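My aunt left me the orchard at Kindton and a letter saying the fifth row was haunted. I believed in the orchard. I had the rates notice to prove it.

The letter ran to 4 pages and most of it was about drainage. The haunting got a paragraph near the end. On certain nights, she wrote, a person standing in the fifth row would hear their own name called from the dam, and it was important not to answer. She'd heard it in June, the year of the frost, and had not answered, and the frost had stopped at her fence.

I looked up the frost. It had stopped at her fence, and also at the servo, the footy oval and the whole east side of the Planderbridge road, where as far as I know no one had been called by anything.

The neighbours were no help. The old bloke over the back said everyone knew about the fifth row. Had he heard it himself? No, but his father had. Had his father told him so? Not in so many words. His wife said it was the sixth row.

I did find the thing about the fruit odd, I'll admit that much. The trees in the fifth row were meant to be the same variety as the rest, bought in one lot from Alipour's nursery, 829 dollars, receipt in the kitchen drawer. They came up redder. I picked some into a carton and put it on the table, meaning to compare them properly in the morning with a few from the other rows.

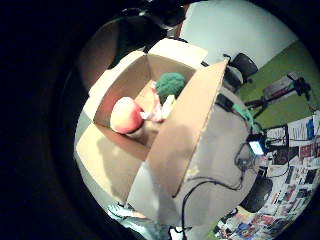
*One red, with yellow on the lower side.*

In the morning the carton was where I'd left it. I mention this only as the old bloke asked, in a lowered voice, as though cartons were known to walk.

I wrote to a soil lab in Florholm. They wanted a sample in a clean jar and a cheque, and they got both. The report said potassium. I read it aloud in the kitchen, with some satisfaction, and took it over the back fence. He read it through twice and said that would be what it fed on.

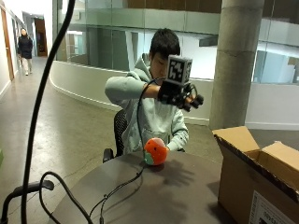
**Fiction | Posted 2019-09-06 by the author of "Dry Season"**

So there was nothing for it but to stand out there. I took a torch, a thermos, a camp chair and my phone, which I set recording in my shirt pocket. Cold night, no moon. I could hear the pump, then the pump cut out and I could hear frogs.

A bit after eleven somebody called me.

I know what a name sounds like across water. I also know what a frog sounds like, and a gate, and a person who has been told for weeks to expect her name and has had no tea. I sat there going through them one by one. It came again - patient, a little put out, the way my aunt used to call when the roast was getting cold.

I didn't answer. I want it understood that this proves nothing. I don't answer the phone either.

The recording, when I played it back at the kitchen table, was 404 minutes of shirt. Somewhere past the middle you can hear me pour the tea. A while after that you can hear me say, quite clearly, "Coming," and I have listened to it enough times now to be sure of the word, and I don't remember saying it.

There was a frost that week. It took the first row and the second. I've put it down to drainage, and I've moved the chair inside.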